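Home | Diary | Hangar | Building | Links | Contact

Print this page | E-mail this page

Flying diary

June 23, 2020

Eleven flights today! Eleven! I have been telling myself all spring that I would get one proper long session with the Dromum before the weather turned sticky, and this morning the wind just quit. I looked out at the flag across the road at breakfast and it was hanging straight down like a wet towel, so I left the dishes and loaded the car.

For anyone new to this diary, the Dromum is my small electric glider, the foam one with the blue wingtips that I put together over the winter. It is a three channel plane, so rudder, elevator and motor, and no ailerons. I thought I would miss the ailerons. I don't, much. You have to plan your turns a bit sooner and let the wing come around in its own good time, and once you quit fighting that it is the most relaxing thing I have ever flown.

The field at Tarngate was mowed. Somebody had done the long strip as well as the pit area, and whoever you are, thank you, because I landed short twice and would have been hunting through hay. There was only one other car when I got there, Dela Adjei's, and Dela was already up with the big yellow trainer, going around and around in those perfect flat circles.

First flight was a trim flight and nothing more. I had moved the battery forward a little since last time, maybe the width of a finger, and wanted to see what it did. What it did was fix everything! No more of that porpoising when I cut the motor. I took out three clicks of up elevator and it just sat there in the glide, hands off, wings level, going away from me so nicely that I nearly forgot to turn it around.

Flights two through five were all practice at the same thing, which was climbing out, shutting down and trying to find lift over the parking lot. The gravel warms up before the grass does. On number four I got a real bump. The left wing kicked up, I turned toward it (late, but I turned toward it) and the plane started going up with the motor off. If you have never had that happen I don't know how to explain it to you. I was yelling. Dela was laughing at me from the other end of the pits.

The altimeter said 616 feet at the top of that one. I want to put that down here because my best up to now was a good bit under that and I had sort of decided the little Essien altimeter was reading low. Well, on flight seven it said 619. So now I have a new best, by three feet, set within the hour of the old one. I know three feet is nothing and the altimeter is probably not even good to three feet. I am writing it on the wall anyway.

Flight eight was the bad one. I let the plane get too far downwind, and with the sun behind the haze I lost track of which way it was pointing. I gave it what I thought was left rudder toward me and it was going the other way. I did what Dela always tells me to do, took my thumbs off, waited, and looked for which wing dropped. Then I had it again. Probably five seconds in all, but my knees were soft when I walked out to pick it up. I need to put a strip of dark tape under one wing, only one, so the bottom has a left and a right to it. I have been saying that since last fall.

After that we sat on the tailgate and ate Dela's plums and talked about batteries. I have been running the Wonex packs all year and they are still coming off the plane balanced and barely warm. Dela has gone up a size in the trainer and gets longer flights, but says it lands like a brick now. I let mine sit a while after each flight before they go back on the charger, and I never leave the room while they are charging, and that is the whole of my battery wisdom.

I also got to fly the trainer! Dela handed me the transmitter while it was up, no warning at all, and said to bring it around. Ailerons felt so strange after a morning on rudder only. I kept pushing the wrong stick for the first lap. It tracks beautifully, though, and there is so much more of it to see. I did two landing approaches and handed it back for the real landing, since it's not my airplane.

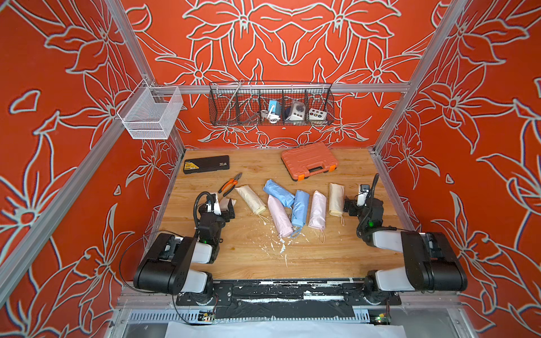

The last three flights were after lunch and the air had changed by then, choppier, with a little crosswind coming off the trees. I almost packed up. I'm glad I stayed, because the crosswind landings were the most useful thing I did all day. The first was ugly. The second I held a touch of rudder into the wind all the way down and straightened out at the end, and it slid in right along the mowed strip and stopped pretty close to my feet. The third one I tried to do exactly the same and bounced it, so there you go.

Damage for the day: one prop blade with a chip in it, and a scuff on the nose where the foam met a rock. I have a spare prop. The scuff I'll fill with a dab of lightweight spackle and sand when it has dried overnight.

Things to do before next time. Tape under the wing (really). New prop. Check the rudder hinge, because it felt a little loose when I wiggled it at the car, and I'd like to know whether that is the hinge or the clevis. Charge the transmitter, which was down to one bar when I quit. Buy plums.

In July I want to try for 100 flights on the Dromum for the year. I'm well past the halfway point now, and if I get two or three more mornings like this one I could do it with room to spare. Dela says I should quit counting and learn to roll the trainer. I might do both! I have never rolled anything on purpose.

My neck is sunburned and I still have that hum in my thumbs you get after a long day on the sticks. Going to bed early with the manual for the altimeter. There is a setting in there for climb rate that I haven't touched yet

Print this page | E-mail this page

Recent entries

Winter build, part four: covering the wingtips
Rudder only, and why I like it
First time out at Tarngate this year
A new charger cable and a long wait
Lost in the corn (found again)

Previous | Next | Top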